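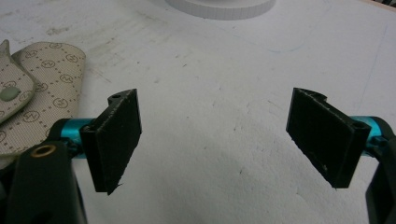

Black gripper fingers over a white work surface.

How I Set Up My "Enough" Number (and How You Can Do Yours in an Evening)

I used to think a money plan meant a giant spreadsheet with forty tabs. Mine had a tab for vacations I never took! What finally got me somewhere was one sheet of paper and one number, which I call my enough number. It's the monthly amount that pays for the life I really want, with a little slack in it. You'll need two or three months of bank statements, a pen, and a couple of hours when you won't get interrupted. I did mine at the kitchen table after dinner and was done by ten.

Step 1: Write down a good ordinary week

Skip the dream house for now. Write out a normal week you'd be happy to repeat, morning to night. Mine had a long walk, two dinners with other people, an hour with my guitar and no work email after six. Be picky. "More family time" is too vague to price, but "drive out to see my sister in Pollow twice a month" you can price (gas, lunch, and whatever her kids talk me into).

Step 2: Mark up your statements

Go down each line and put a plus next to anything that belongs in that good week, a zero next to the plain necessities, and a minus next to the stuff you don't even remember buying. Go fast, first reaction only. My minuses came to $248 a month, mostly subscriptions and lunches I ate standing up. I'd have guessed half that.

Don't cancel anything yet! I got excited and killed my gym membership on the spot, then paid a joining fee to get it back in January.

Step 3: Add up the pluses and zeros

Total the two groups separately. Then add in the once-a-year bills, divided by twelve. Car registration, the dentist, birthday presents, all of it. My yearly stuff worked out to $642 a month, and that's the part I'd always left out, so no wonder every budget I made fell over by spring.

With everything in, my number landed at roughly $3000. Yours could be double that or a lot less, depending on rent and kids and where you live.

Step 4: Compare it with what comes in

If more comes in than your number, decide tonight where the extra goes, even if it's only into a plain savings account. If less comes in, start with the minuses from Step 2, then look at the pluses and ask which ones you'd miss least. My friend Hok-lam Tsai did this and dropped a season ticket he'd been renewing out of habit for years. He kept the expensive coffee.

If the gap is big, or there's debt in the picture, sit down with someone qualified. A sheet of paper won't fix that by itself.

Step 5: Put it where you'll see it

Mine is taped inside a cupboard door. I check it when I'm tempted by something large, or when somebody offers me extra work that would eat my evenings.

A few things people have asked me

Do couples do one sheet or two? Do Step 1 separately, then swap. Ermanno Longo wrote to say he and his wife argued for an hour over hers, and then used it.

How often do you redo it? Once a year for me, plus any time the rent or the job changes.

Does it have to be on paper? Nope, a phone note works fine. I just like crossing things out.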